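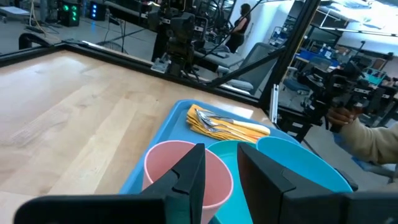
How to Put Together Your First Mix Show

So you want to make your own music show for your friends – good for you! I put my first one together one December with a stack of soul records and no plan at all, and it ran far too long, so let me save you some trouble.

Start by picking 18 songs you really love, then cut the ones that don't sit well beside the others. Mine usually end up at 7 for a short show. Play the last half minute of each song into the first half minute of the next and listen for a clash.

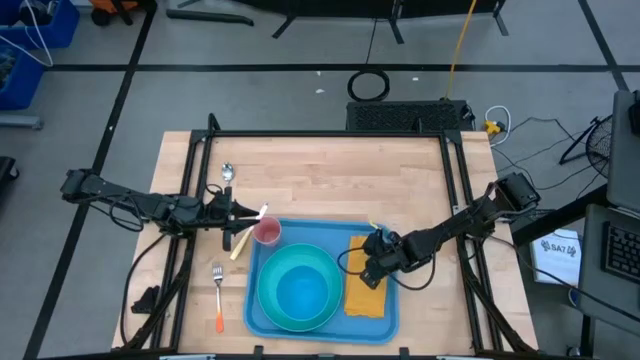

Once the order feels right, record your talking parts separately. Keep them short, stand up if you can (it does wonders for your voice), and leave a breath of quiet at each end so you have room to fade. I bring the music down slowly under my voice, then let it come back up before the singer starts.

Last of all, listen to the whole thing in the car or the kitchen before you share it. Small speakers will tell you right away if your voice is buried – mine was, for the first three shows!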